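Gripper notebook, September, kitchen table sessions

Started a bit after 9 a.m. Coffee first, then pads. Maham Rajput glued up the new blue textured ones last night and left them on my bench with a sticky note saying "be nice to these," so of course the first thing I did was squeeze them onto a screwdriver handle as hard as I could. They held! No peeling at the corners, which is where the old smooth set always let go.

Quick reminder to myself of what we're comparing, since the last entry was a mess:

Trumell fingers, smooth pads (the old set)
Trumell fingers, blue textured pads (today)
Dikis fingers, soft tips, still waiting on screws

All of it goes on the hand-held tool for now. The Macedo arm stays in the shop until we settle on a pad, and I'm glad, because swapping pads on the arm means redoing the zero every single time and I've lost whole afternoons to it. By hand I can go from one set to the other in 8 minutes if I don't drop anything.

First impression of the textured pads is that they're grabbier than I expected on plastic and weirder than I expected on foam. On a hard bottle you close, you feel it seat, and that's it, you can swing the thing around and it stays put. With the smooth pads I'd been closing harder and harder to stop the bottle from rolling out sideways, and then the label would start to creep. None of that this morning. I did catch the ridges on the edge of a label once and lifted a corner of it, so Maham, if you read this, that's what happened to the bottle you left out.

Foam is another story. The pads bite in and then don't want to let go, so when I open the fingers the sponge rides along with one of them for a bit before it drops. On the hand tool I just give it a little shake. The arm isn't going to give it a little shake unless somebody writes that in, and I'd like that somebody to not be me.

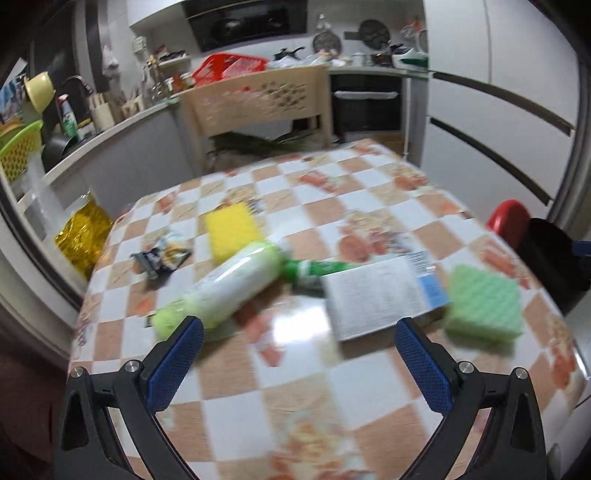
The thing I keep fussing with is the opening width. Wide open is great for coming down over something fat, but then there's a long travel before you touch anything thin, and I noticed I was slowing way down on flat stuff because I couldn't judge when contact was coming. Cartons are the worst. Lying flat, there's just no height to pinch, and the pads skate over the top face. What worked best was coming in low on the short end and tipping it up with one finger, then closing. Slow, but it worked more often than it didn't. I want to try the same move with the Dikis tips when the screws show up, because they're thinner at the end and might get under an edge.

Crinkly wrappers and foil bags: grab a fold, any fold, and don't be picky. I spent too long lining up nice square grasps on these and they just squashed away from me. Going straight for a wrinkle was better with both pad sets, so I don't think that one is about the pads at all.

Glossy tablecloth note. The textured pads drag on it if you come down too low, and it bunches up in front of the finger and pushes everything along with it. The smooth ones slide right over. Point for the old set, I guess (the only one today).

Numbers so far, counting only tries where I wrote down the result. 187 grasps with the textured pads before lunch, and 20 of those were drops. Most of the drops were flat cartons, and a few were me being in a hurry. The smooth set has 433 in the book from the earlier sessions, but I changed how I was scoring partway through, so I'm not going to put a drop rate next to it and pretend the two match. I'll rerun a smaller batch with the old pads and the new scoring.

The Brenby controller did its thing again where the width reading sticks if I close very slowly. It unsticks as soon as I open up. I checked the connector and reseated it, and it went away for a while, then came back. Could be the cable, could be the firmware. Maham thinks cable. I'm leaning that way too but I don't want to take the handle apart in the middle of a set.

After lunch: pads still stuck down, slightly fuzzy along the outer edge of the left one. Wiped both with alcohol and the grip on plastic felt sharper again, so wiping should probably go in the routine.

To do:
Order a spare sheet of the blue pad material
Swap the Brenby cable before the next session
Rerun cartons with the old pads
Ask about the Dikis screws AGAIN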